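Speaker notes: Paper cups and the town recycling stream
Olville Public Library, 28 May 2021

Slide 1. Title
Thank the library. Say that the talk runs until the break and that the handout has the drop-off hours on the back.

Slide 2. Why cups are a problem
A paper cup for hot drinks is paper on the outside and has a thin plastic lining on the inside. The lining keeps the coffee in. It also slows down the pulping, and most mills that take office paper don't want it. Handham takes cups only if they come in separately. Olville puts them in the trash cart for now.

Slide 3. Foil
Foil is different. Clean foil can go in with cans at both sites. Small flat pieces fall through the sorting screens, so save them up and crush them into one ball. Food on it means trash. Pause for questions, people always ask about pie pans. (Yes, if rinsed.)

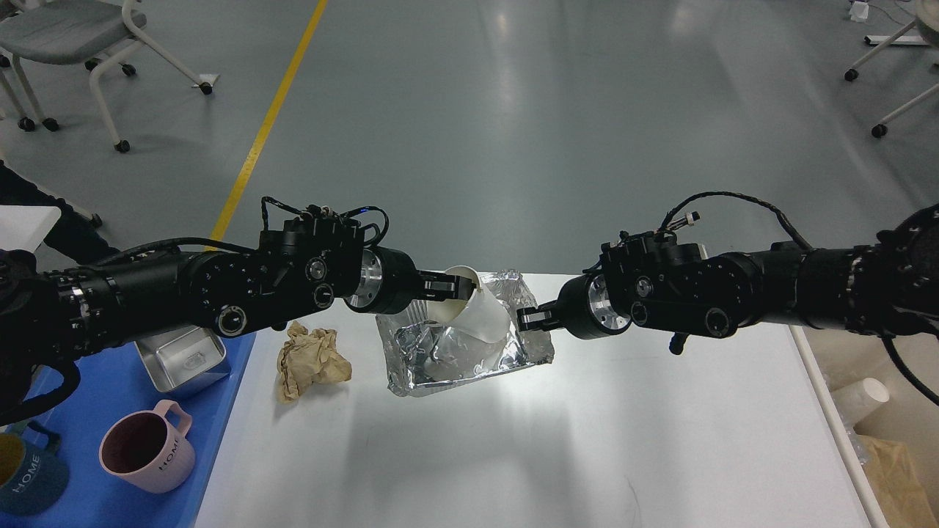

One resident wrote after the July mailer that she had been rinsing her cups for years and wanted to know if that had done any good. Read her note out. She also said the old sign at Handham showed a cup under "mixed paper," and she went by the sign.

Slide 5. Answer to the note
She is right about the sign. It came down when the new contract started. Rinsing helps with smell at the site, but it doesn't change where the cup ends up. If it goes in mixed paper, it gets pulled out or it spoils part of the bale.

Slide 6. Numbers from the Handham trial
1,052 pounds of cups collected separately.
71 pounds rejected, mostly lids and sleeves left on.
3 coffee shops took part. Unnithan Bakery kept its bin after the trial ended.
Don't read the whole table. Point to the rejected line.

Slide 7. What to do at home
Lid off, sleeve off. Sleeves go with cardboard. Stack the cups and bring them to the Stirurby Road gate at Handham, second bin on the left. Bring your own mug if the shop allows it again.

Slide 8. Questions
Leave this one up. Handouts are on the table by the door.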